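Notebook, textile bench
June, entry begun 8:40

Pilling and shedding, fleece throws, second round

Carried over from the last entry: the abrasion drum is back on its feet with a new belt, and the cork liners have been swapped for the neoprene ones from the spare set. Ran it empty for 20 minutes before loading anything. No squeal, drum temperature flat. The old liners are in the bin under the bench if anyone wants to look at the wear pattern. They had gone glossy on one side only, and that probably explains the uneven results on the last set of Jatoneo samples. Those results should be treated as void. I have struck them in the summary sheet but left the raw numbers in.

Aim of this round

Find out whether the shedding in the wash and the pilling in the drum go together, or whether we can have one without the other. The working assumption here has been that a fabric that pills badly also sheds badly. Effie MacKinnon doubts it and has said so in the margin of this notebook twice. Her point is that a pill is fiber that stayed attached. A fabric with weak anchoring should lose the fiber before it can ball up, so it would look clean and clog the filter.

Samples

Two polyester fleeces, both brushed on both faces, both from roll ends.

Skundska: 310 g per square meter on the label, measured 304, 307 and 309 on three punched disks. Tight knit, short nap. Cut edges hold well.

Jatoneo: no weight on the label. Measured 268, 271 and 266. Longer nap, softer hand, visible lay to the pile. Cut edges throw a lot of loose fiber, so all edges were heat sealed before washing. Sealing the Skundska pieces as well, to keep the handling the same.

All pieces conditioned overnight on the open rack. Humidity in the room is not controlled and the chart recorder pen was dry again, so I have spot readings only: 52 percent at 8:45, 55 percent at noon, 51 percent at 4:15.

Wash procedure

Small machine, cold fill, no detergent for the first cycle, standard powder for the rest. Outlet hose through the fine mesh bag. Bag dried at 60 C, cooled in the desiccator, weighed on the analytical balance. Tare taken before each cycle, never carried over from the previous one. The bags gain a little weight from powder residue after cycle two, and this was being counted as fiber in the spring work. Ran a blank with an old cotton sheet tared the same way to get a correction: 5 mg per cycle. Subtracted from everything below.

Load is made up with ballast to 1.2 kg each time. The ballast pieces are woven polyester, washed many times, and gave nothing measurable on their own.

Wash results, mg of fiber per cycle, corrected

Skundska: 96, 41, 33, 30, 28
Jatoneo: 310, 174, 122, 118, 109

Both drop steeply after the first cycle and then level out. The first figure is mostly loose cutting debris and brushing residue left in the nap at the mill. From cycle three on, I take it as real shedding. On that basis the Jatoneo sheds close to four times as much for the same area of cloth.

Checked the bag seams under the stereo microscope after cycle five. One bag had a pulled stitch near the collar, length 3 mm. It was on the Skundska line, so the Skundska figures for cycles four and five may read low. Bag retired. I don't think it changes the picture given how close cycles three and four are, but it should be repeated before anyone quotes the number.

Fold behavior

A side question from the packing bench, who want to know whether throws can ship folded in eighths without a permanent crease. Put one piece of each under the 4 kg plate for 48 hours, folded nap to nap. On release the Skundska showed a line you could feel with a fingernail and see in side light. It was gone after a shake and one hour flat. The Jatoneo kept a line where the pile had laid over in two directions. It brushed out with a damp hand but did not leave by itself overnight.

Fold thickness at the pinch, dial gauge, light foot, mean of three: Skundska 7.1 mm, Jatoneo 8.8 mm. The gauge foot sinks into the nap and the reading drifts for several seconds. I read at ten seconds by the clock. Anyone repeating this should do the same or the numbers won't line up.

A draped throw folds on a much looser radius than anything under the plate, and the nap on the outside of a soft fold stands open. Surface wear in use is likely to start at those ridges, where the cloth gets picked up and pulled straight, so a flat-mounted sample in the drum is a poor stand-in for it. Noted for the next version of the holder.

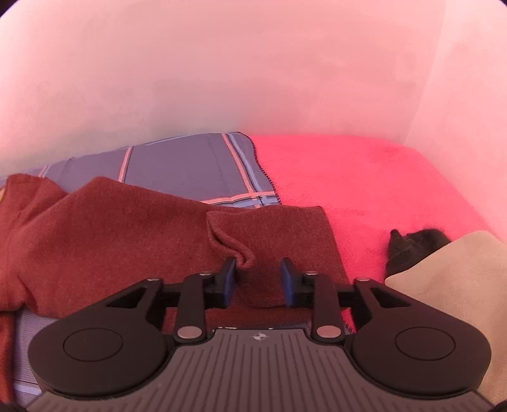 Drum results

Four pieces of each fleece, mounted on the tubes face out, 30 minutes. Graded against the photo standards in the light box, five is no change and one is severe. Effie and I graded separately and did not compare until both sheets were filled in.

Skundska, me: 3, 3, 3.5, 3
Skundska, Effie: 3, 3, 3, 3
Jatoneo, me: 4, 3.5, 4, 4
Jatoneo, Effie: 4, 4, 4, 3.5

So the heavy shedder pills less. Effie's margin note stands, at least for this pair. Vacuumed the drum after each fleece and weighed the debris: 12 mg for Skundska, 67 mg for Jatoneo. Same direction as the wash.

Two fabrics is a thin basis. The knit is different, the nap length is different and the yarn is probably different. I have not had either under the microscope at a high enough power to measure filament diameter. If the Jatoneo filament turns out finer it could be breaking sooner under the same load, and anchoring would have little to do with it.

Problems

The light box tube on the left flickers for the first few minutes. Graded only after it settled. New tube on order from Husier, along with two mesh bags.

Tube adhesive tape left residue on two Skundska pieces, at the ends only, outside the graded area. Switch back to the narrow tape.

The balance drifted by 2 mg between 1:00 and 2:30 with the window open. Window shut, recalibrated, and reweighed the three bags done in that period. The values above are the reweighed ones.

Baxter rinse additive, the sample bottle that has been on the shelf since winter, has not been used in any of this. Keep it out of the small machine until the baseline is finished. It coats the hose and takes several blank cycles to clear.

Next

Repeat Skundska cycles four and five with a sound bag, fresh piece, same roll end.

Cross-section mounts of both yarns. Resin is in the cold cabinet, second shelf, and expires at the end of the month.

Build a holder with a rounded ridge, 15 mm radius to start, so the drum wears the sample on a fold. Scrap acrylic rod is fine for a trial.

Wash three pieces of each, then drum them. So far all drum pieces have gone in unwashed, and the loose brushing residue may be feeding the pills on the Skundska.

Ask the packing bench for the actual stack height in the carton. The 4 kg plate was a guess.

Drum switched off at the wall 5:10. Bags are in the desiccator, left side, tags facing out.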